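4. Can the bench do the chore? Small-part placement with two arms

April
By the Drislow Manipulation Group

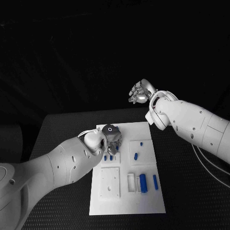
Figure 1. The fixture board on the bench, with the left hand over the upper left fixture and the right hand raised.

This section reports the part of our study that deals with small-part placement. Section 3 covered folding and wiping, where a mistake of a few millimeters rarely matters. Putting a peg in a hole is less forgiving, and it stands in for a large share of what people would like a machine to do at home or in a small shop: fitting a shelf pin, changing a battery, putting screws back in the right tray, loading a part into a jig before a drill comes down.

4.1 Setup

The bench carries two arms and a flat white board with four raised fixtures (Figure 1). The parts used with the board are blue and differ in size, from a thin rod to a large cylinder. The two hands are jointed and have several fingers each. We chose them over parallel grippers because the question in this paper is whether one general pair of hands can do many chores. A parallel gripper with shaped pads would probably score higher on every task in this section, and a shop that only ever places one kind of peg should buy one.

The control software is Gestia, in the same version used for the folding tests. It was trained on 500 demonstrations recorded by people driving the arms from a second station. The demonstrations were not sorted for quality. Some are slow, and in several the operator drops a part and picks it up again. We left these in. A separate set of trials was run at the Rellstead workshop on a bench with the same layout, by operators who had not taken part in the training recordings.

Nothing on the board is fixed in the software by position. The operator places the board by hand before each trial and may turn it slightly. Small turns of the board caused little trouble. Changes in the lighting caused more, and both sites ended up using a plain dark backdrop.

4.2 Tasks and scoring

A trial is one part moved from its starting place to its goal. It counts as a success if the part is standing in the goal when the hand has let go and moved clear. It counts as a failure if the part falls, if it is left leaning against the goal, or if 90 seconds pass. We did not give partial credit. In the folding tests we did, and readers comparing the two sections should keep that in mind.

We ran 483 trials over both sites. Trials stopped by the operator for safety were scored as failures. Trials lost to a network fault were thrown out and run again.

4.3 What went well

Large parts were handled reliably at both sites. A thick cylinder gives the fingers plenty of surface to close on, and a poor first grip can usually be saved by squeezing again. The arm tended to approach from directly above, pause, and lower the part in one motion. People watching for the first time often took the pause for a fault. It comes from the demonstrations, where operators stopped at the same point to check their aim.

Recovery after a missed grasp was also better than we expected. When the fingers closed on nothing, the hand lifted, moved a short way, and tried again without any command from the operator. This behavior was never programmed. It seems to come from the untidy demonstrations mentioned above, and we would advise other groups to think twice before cleaning such recordings out of their data.

4.4 What went badly

Thin parts were the main source of failure. The fingertips are wide compared with a thin rod, and once they close the camera can no longer see the end that has to go in. A person in the same position works by feel. Our hands report motor current at each joint, which is a poor substitute – it tells the controller that something has been touched but says little about where.

Close spacing was the second problem. When two pegs stand side by side, picking one often disturbs the other. In 22 trials the target part was placed correctly and a neighboring part was knocked over. Under our rules these are successes, and we debated that for some time. In a kitchen or a workshop they would not be. A person who puts one glass on a shelf and tips over the next one has not done the job well.

The third problem is one of pace. Even clean trials were slow when set beside a person doing the same thing. We do not give a ratio, as we did not time human workers under matched conditions, but no one who saw both would call it close.

The two arms were seldom useful together. For most placements one arm worked while the other was held up out of the way. We had hoped that one hand would steady the board or a fixture while the other inserted a part. The operators seldom did this in the demonstrations, so the controller seldom did it either. When both hands were low over the board they got in each other's way and blocked the camera.

4.5 Comparison with the Kruger bench

An earlier study used the Kruger bench, which has a single arm and a two-finger gripper, on a board of similar layout. Its results are better on thin parts and worse on everything that calls for a regrasp. We take this as a fair picture of the trade. A simple gripper holds one kind of thing very well. A hand with many fingers holds more kinds of things, each of them less well, and costs more to keep running. Finger cables were the most common repair during our trials.

4.6 Is it ready for the shop floor or the home?

For a shop with large parts, generous clearances, and a worker nearby, the system could do useful work now, mainly on jobs that are dull and not urgent. Loading coarse jigs is one such job. Sorting large parts into open boxes is another, though we tested it only informally.

For small parts with tight fits, our answer is no. The failures are too frequent, and too many of them need a person to reach in and reset the board. A machine that must be watched all the time saves very little labor.

Homes are harder again. Our board is flat, its fixtures stay put, and nothing on the bench is hidden behind anything else before the hands arrive. A kitchen drawer offers none of that. We would not read the results in this section as evidence for or against drawer-type tasks, which are taken up in Section 5.

Two changes seem worth making before the trials are repeated. The first is touch sensing in the fingertips, even of a crude kind. The second is a set of demonstrations in which operators are told to use both hands.

Related items
Section 3: Folding and wiping with two arms
Section 5: Drawers, doors, and things behind other things
Appendix B: Fixture drawings and part sizes
Rellstead workshop: notes for operators

Contact the Drislow Manipulation Group | Copyright the authors | Back to top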